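3. Planning the purchase of a two-arm cell

Most of what gets written about cloth handling begins once the equipment is already on the bench. We would like to go back a little further, to the months when we had a budget line, a room at Brivcombe and a good deal of disagreement over how the one should be spent on the other. Readers who have been through this themselves will recognise much of it, and we hope the rest may save somebody a few weeks of emails.

Our first plan, drawn up in December, was for a single larger arm from Skosel with a long reach and a rather generous service contract. It was a sound machine and we liked the people selling it. The trouble was that cloth has two ends, and nearly every task on our list asked for both of them to be held. We went back to the quotations and priced a pair of small arms facing one another over a shared tabletop (Figure 2).
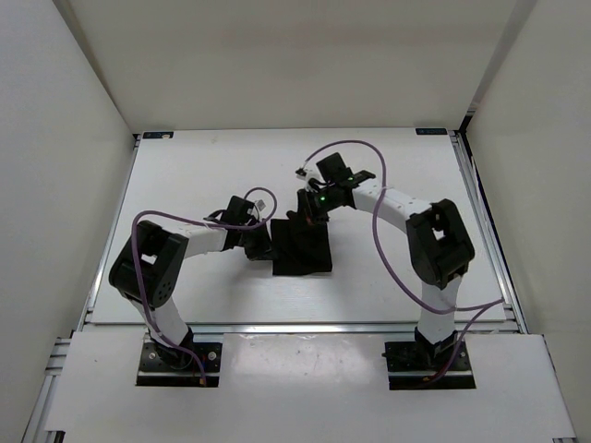
Kamonchanok Sukprasert
Equipment planning lead, Maver Textile Handling Group

Figure 2. The two-arm cell with dark fabric on the tabletop between the grippers.

The arms themselves came to 60 per cent of the total, which surprised those of us who had expected them to swallow nearly all of it. The remainder went on the frame, the panels, cabling, spare parts and the fitting work, and it was here that our early figures were at their weakest. We had put the enclosure down as a single line, as though it were a cupboard one might pick up ready-made. By the time Declan Haslam had finished the drawings, that one line had turned into 26 separate items, each with its own delivery time, and we would warmly advise anyone starting out to make that longer list before asking for money.

Two choices are worth dwelling on. The first was to have the walls and the tabletop in white. Plain panels cost us very little, and dark cloth shows up against them clearly, so we were able to put off a lighting purchase that had been in every draft of the budget. The second was to build the table on aluminium extrusion. Thirumalai Rai argued for a welded frame from Muñoz, and on price alone he was quite right - but we knew that we would want to move things later on, and bolts are kinder than welds to people who change their minds.

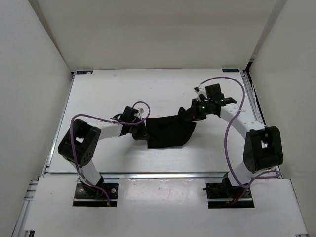

Spares deserve a paragraph of their own, dull as they are. We set aside eight per cent of the budget for them and split it between gripper parts, motors and cables, with cables given the smallest share. If we were planning again we would turn that order round. A cable is cheap to buy, but waiting for one can hold up a whole cell, and the cost of an idle fortnight never appears in a supplier's quotation. Issa Hijazi now keeps a running sheet of parts with the delivery time written beside the price, and we have found the second column a good deal more useful than the first.

We also left staff time out of the first request altogether, and had to go back for it, a little sheepishly. The revised plan, dated 2024-10-29, puts it on the same page as the hardware. Section 4 sets out the full costs item by item, together with the quotations we turned down.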